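Let the planner be boring

Lawal Ekpo
14 Jul 2023

I've had the same argument three times since March, twice in person and once in the comments under a code review, so I'm going to write my side of it down and then I can just send people the link.

The argument goes like this. Somebody watches a policy that was trained on human demonstrations do something daft near the end of a task, and they say, right, we need more demonstrations. Sometimes they're correct! But very often what I see when I open the logs is a perfectly reasonable prediction being mangled by the software underneath it. The network said go there, gently, and the layer that turns waypoints into motion said fine, I'll get there eventually, by a route of my own. Then everybody blames the network, as it's the bit with the interesting name.

I work on that lower layer. Ours is called Hedmont, and it's dull. It takes a short run of gripper poses and a jaw width, checks them, smooths them, and sends them on. I'd like to make the case for spending more of our time on it, and I do know how that sounds coming from me.

Take putting things into containers. It's the task everyone treats as a warm-up. You hold a thing, you move it over an opening, you let go. If you write it down as a planning problem it looks trivial, and that's because you've quietly pretended the thing is a point.
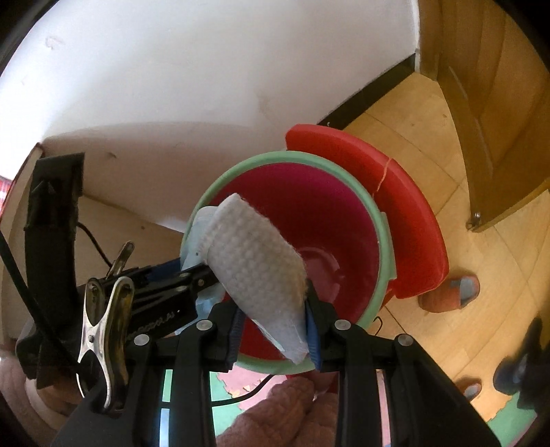
Cloth is where the pretending falls apart. With a rigid box you know where the far end is if you know where your fingers are, give or take a bit of slip. With cloth the far end is wherever the folds and gravity have put it, and your planner has no idea. Our old collision check used the gripper and nothing else. It would happily clear the rim with the jaws while a good length of fabric went somewhere else entirely, and then report success, because as far as it knew the jaws had opened in the right spot.

The fix we argued over was whether to model the cloth. I was against it and I still am. Somebody had a lovely simulation running at Grulside, very pretty folds, and it took far too long to be any use inside a control loop. What we did in the end was carry a big lazy volume around with the gripper, sized from whatever the wrist camera could see hanging off it, and let the planner treat that as solid. It's crude. It makes some moves longer than they need to be. It also meant that of 91 logged drops we replayed, only 4 came back as ones I'd have been embarrassed to show anyone, where the old check had let through 36. I'll take crude.

The second thing I keep banging on about is timing. A demonstration is recorded by a person, and people pause. They hover, they line things up, they have a think. If you feed that straight through, the policy learns to hover as well, which is fine, except that a controller fed a string of nearly identical poses starts chasing noise in them. You get a little shiver in the fingers just when you want them still. I've seen people trim the pauses out of the data to get rid of it, and I think that's a real mistake. The pause is often the most useful part of the recording! It's where the person is looking.
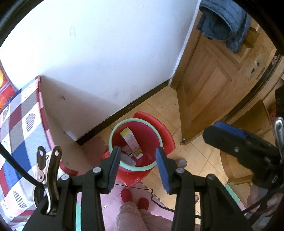
I'd go further and say the pause is where your perception code should be doing its hardest work. The approach can be sloppy, since you've got room to correct it, but the moment before commitment is when you want a proper estimate of the opening. And openings are awkward. People imagine an empty cylinder, and then the bin already has a slim cardboard box standing up in it at a slant, with crumpled paper underneath, and suddenly your nice fitted circle has a great corner in the middle of it. Our rim detector leaned on the depth edges and it would latch on to a thing like that with total confidence. These days it looks for the pale green band round the top of the red first and only asks about depth afterwards. Yes, that's cheating, a bit, and yes, it'll want redoing for a bin in one plain colour. But I would much prefer a detector whose failings I can list on a sticky note to one that surprises me.

The people on the learning side will say (and Nakajima's lot have said it to me quite loudly) that every hand-written rule is a debt. You add a volume here, a colour prior there, and in a couple of years you've got a heap of special cases that no new starter can follow. I don't have a clever answer to this. It's a fair worry. We already have nine switches in the Hedmont config and I could explain perhaps half of them without looking anything up.

Where I part company with them is on what you do meanwhile. A retrain takes days and tells you, at the end, that a number went up or down. A replay against the planner takes the time it takes me to make tea, and it tells me which move went wrong and at which step. If you do the second thing first, you find out whether you needed the first thing at all. We didn't do that for most of the Kiltport work, and we collected an awful lot of extra demonstrations to cure a fault that turned out to be a smoothing window set too wide.

So my request is a small one. Before anyone books more collecting time, replay the failures with the policy's raw output plotted next to what was sent to the motors. Look at the gap between the two lines. If they sit on top of each other, go ahead and blame the network, and I'll help you label. If they don't, come and find me, and bring the log with you, the whole log please, including the seconds before it went wrong.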